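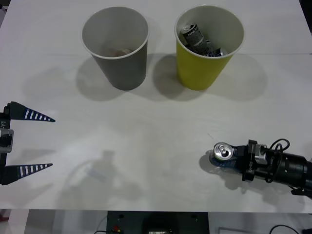

Grauer und gelber Pappbecher auf dem weißen Tisch, im gelben zwei Dosen.

Werkstatttagebuch, Dezember
von Esko Lindqvist

Wir verwenden Cookies, um dir das Lesen dieses Tagebuchs angenehmer zu machen. [Alle akzeptieren] [Nur notwendige]

Also, das Sortieren. Ich hatte ja beim letzten Eintrag großspurig verkündet, dass der weiße Tisch ab jetzt eine Becherordnung bekommt, und siehe da, ich bin immer noch dabei (Kaffee hilft, Tramden-Radio im Hintergrund auch). Die Idee ist simpel: gelber Becher für Getränkedosen, grauer Becher für alles Kleine, was sonst über den Tisch kullert und spätestens beim Abwischen auf dem Boden landet. Mehr Regeln will ich gar nicht, sonst hält sich hier wieder keiner dran, ich selbst am allerwenigsten.

Pappbecher deshalb, weil wir noch eine halbe Kiste von der Firma Panasiuk haben und die Dinger sonst im Schrank vergilben. Ich hatte vorher die flachen Schalen von Futus probiert. Die sind hübsch und stapeln sich wunderbar, aber eine Dose liegt darin wie auf einem Tablett und rollt bei der kleinsten Erschütterung los. Im Becher lehnt sie sich wenigstens irgendwo an. Zwei Dosen in einem Becher gehen auch, die stehen dann halt schräg, die eine höher, die andere tiefer, und gucken oben raus. Schön ist das nicht! Aber man sieht den Deckel, man kommt mit den Fingern dran, und genau darum ging es mir.

Was mich den halben Vormittag beschäftigt hat: kippt der Becher? Ich habe ihn erst leer angestupst (fällt sofort um, klar), dann mit einer leeren Dose, dann mit zwei. Mit einer Dose ist er am zickigsten, weil die sich ganz auf eine Seite legt und der Schwerpunkt mitwandert. Mit zweien wird er ruhiger, sofern man sie gegeneinander lehnt. Eine volle Dose habe ich mir für den nächsten Durchgang aufgehoben, da will ich vorher ein Handtuch unterlegen. Wer die Tischplatte nach der Limonadengeschichte geputzt hat, weiß warum.

Zum grauen Becher: Der schluckt Kleinkram so gut, dass man ihn hinterher nicht mehr sieht. Bei dem Licht hier ist unten drin alles nur noch bräunlich und schummrig. Ich überlege, ob ich die grauen Becher etwas kürze, damit man reinschauen kann, ohne gleich mit der Nase drüber zu hängen. Andererseits ist der gerollte Rand das Einzige, was so einem Becher Steifigkeit gibt, und wenn ich den abschneide, wird er labberig. Einen Probeschnitt mache ich trotzdem, Becher sind ja da. 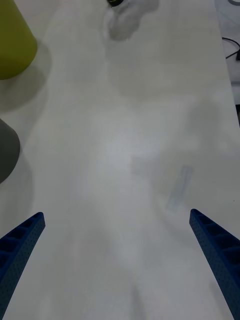 Dann die Frage, wohin mit den Bechern. Mir ist die freie Fläche in der Mitte heilig, da will ich arbeiten, also wandern sie an den Rand. Ich habe sie erst ganz hinten gehabt, dann links, dann wieder hinten, und jedes Mal war ich ganz sicher, dass das jetzt die endgültige Stelle ist. Im Moment gefällt mir links hinten am besten. Man kommt noch hin, wischt aber nicht beim Ärmelhochkrempeln alles runter. Einen Klebepunkt als Markierung habe ich wieder verworfen, die Reste kriegt man von der Platte so schlecht ab.

Überhaupt, die Platte. Weiß ist zum Sortieren eine Wonne, man findet jedes Schräubchen, aber die Beleuchtung macht mich fertig. Heller Fleck in der Mitte, graue Schatten drumherum, und sobald sich etwas darüber bewegt, legt sich noch ein großer weicher Schatten quer über alles. Für Gelb ist das egal, das erkennt man immer, auch wenn es im Halbdunkel etwas ins Grünliche kippt. Grau dagegen säuft ab. Falls wir noch mal Becher bestellen, bin ich für Rot. Oder Orange, irgendwas Freches!

Kosten, weil danach gefragt wurde: für die Becher nichts, die waren da. Bei Tetska gäbe es den Karton mit 3000 Stück, was völlig irre ist, oder die Packung mit 100, und damit kämen wir fast 12 Monate hin, wenn nicht wieder jemand daraus trinkt.

Noch offen:
- volle Dose testen (Handtuch!)
- grauen Becher kürzen, Rand aufheben
- zweite Lampe von links ausprobieren
- Futus-Schalen zurück ins Regal

Kommentare

mirabellenkern: Leg doch eine dicke Unterlegscheibe unten in den Becher, dann kippt auch mit einer Dose nichts mehr.

Esko: Oh, gute Idee, probiere ich gleich mit aus! Muss nur eine finden, die unten reinpasst.

T. aus dem Nebenraum: Ich habe genau einmal aus so einem Becher getrunken. Rot fände ich übrigens auch gut.

hobelspan: Bitte den Rand dranlassen. Habe das mit dem Kürzen letztes Jahr versucht, der Becher war nach einem Tag oval.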